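Section 4: Making Your First Template in Plullidum

Okay, so you've installed Plullidum, you've clicked through the welcome screens, and you're looking at a big blank project. Good! I wrote this part of the guide for people who fold paper models at home, and I'm assuming you've got a printer, some card stock and a free evening. If you haven't set your paper size yet, go back to Section 3 and do that first. I'll wait.

What you need on the table

A sharp craft knife, a metal ruler, a cutting mat, white glue, and something blunt for scoring (I use a dried-up ballpoint pen and I love it more than any fancy tool I've bought). For card, get the 148 gram weight if your store has it. Thinner stuff sags on the bigger faces, and thicker stuff fights you at every fold.

Bringing in a shape

1. Open the File menu and pick Bring In Shape. You can use one of your own or grab something from the Wattimena starter pack, which came along with the install.

2. Plullidum will ask for a finished height. Type 100 and leave the units on millimeters. You can change this later, but I'd stick with it for a first try - small models are miserable to glue and big ones eat your ink.

3. Look at how the shape is built before you do anything else. You want flat faces with clear, crisp edges between them, and not too many. Every edge is going to be either a fold or a cut, so a shape with lots of tiny faces means a very long night with the knife.

If you're picking your own model, go chunky. Big angled planes are lovely to fold, and they look great in shiny card too, where each face catches the light a bit differently. Teal is my favorite for this! Handles are fine, but I'd print them as a separate piece and glue them on at the end. Trying to unfold a handle together with the body gives you long skinny strips that tear if you so much as breathe on them. 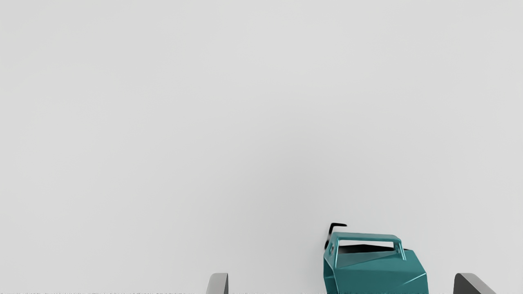
Unfolding it

4. Click Unfold. The little bar at the bottom fills up, and then the flat pieces land on your page all higgledy-piggledy. Don't panic, they always look like that.

5. Drag the pieces around until nothing overlaps and everything sits inside the dotted margin. Hold Shift to turn a piece as you drag it.

6. If a piece is too big for the page, right-click on an edge and choose Split Here. Try to split along an edge that'll end up at the back or underneath.

Note: Plullidum numbers matching edges for you. Leave the numbers on! I turned them off on my second model because I thought they looked messy, and I spent most of that evening holding bits of card up against each other and muttering.

Setting the tabs

7. Open the Tabs panel and set the width to 10. The standard setting is narrower, and I never could get it to stick properly.

8. Click any edge to flip its tab over to the other side. Konrad Cieślak, who looks after the Oretstead version of this guide, puts all his tabs on the smaller piece of each pair. I've copied him ever since and my corners are much neater for it.

Caution: Save before you change the tab width on a finished layout. The program redraws every tab when you do, and Undo only takes you back 3 steps.

Printing and cutting

9. Print one page on plain paper first and measure any edge against the number on screen. If it's off, your printer is set to "fit to page" and you need to switch that to "actual size." This catches nearly everyone.

10. Swap in the card and print the whole set. Let the ink dry fully before you touch it, especially the dark colors.

11. Score all the fold lines BEFORE you cut anything out. Dashes fold away from you, dots fold toward you.

12. Cut the outlines with several light passes. Pressing hard makes the blade wander off wherever it likes.

Caution: Change your blade sooner than you think you need to. A dull one slips, and your other hand is usually right there. Keep the ruler between your fingers and the knife.

Gluing up

Start with the piece that has the most tabs and work outward from there. Use a thin smear of glue, press, and hold each joint while you count slowly to twenty. The very last face is always the tricky one, because you can't get a finger inside to push back. I put glue on those tabs, lower the face into place, and nudge the tabs up against it with a toothpick through the gap before it closes.

Leave the model overnight before you add a handle or anything else that pulls on it.

I last checked these steps on 11th May using the Rallden release. If your menus look different, have a peek at Section 9, where I've listed the old names next to the new ones.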